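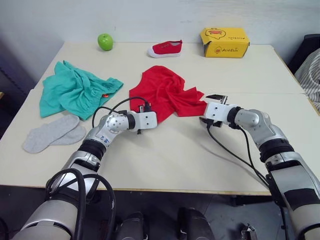

Tips for keeping a tidying robot out of trouble

I've had a two-armed robot practicing on laundry and general clutter in my workshop since May, and last month it gave me my first real scare. I was teaching it to pick up a T-shirt. One gripper closed on the hem, the arm lifted, and the loop of cable hanging near the wrist went up with the shirt. The arm kept right on pulling! By the time I hit the stop, the plug had popped half out of its socket and the other arm had frozen in midair.

No harm done apart from one bent connector (and my nerves). I've changed a few habits, though, and if you tinker with one of these at home you may want to borrow them.

Check the cables before the cloth. Move each arm slowly by hand through its full reach with the power off and watch where the slack goes. Mine had about 50 cm more than it needed on one side. Too tight is just as bad – the wrist has to turn all the way without tugging.

Tape gets tired. It's fine for an afternoon, but the stuff I'd used had gone gummy and let go. I've moved to the soft hook-and-loop straps from Ceka, snug enough to hold and loose enough to slide a finger under.

Turn the grip force down for fabric. I had left it where I'd set it for a full carton, so when it snagged it really hung on. I run cloth at 27 percent now and it hardly ever drops a sock.

Keep the stop button where your hand already is. Mine was on a shelf behind me, which was silly. It's clamped to my stool now.

Pick up what falls. If you find a screw or a bit of metal on the floor, don't sweep it away until you know where it came from. Jhonatan Carhuamaca from the Butora repair club taught me that one, and he was right, it was my cable clip screw.

Write down the error code before you restart. I got a 307, cleared it without thinking, and then spent an evening hunting through the Barine manual for something I only half remembered.

The new connector took 2 tries to solder. Use the thin tip.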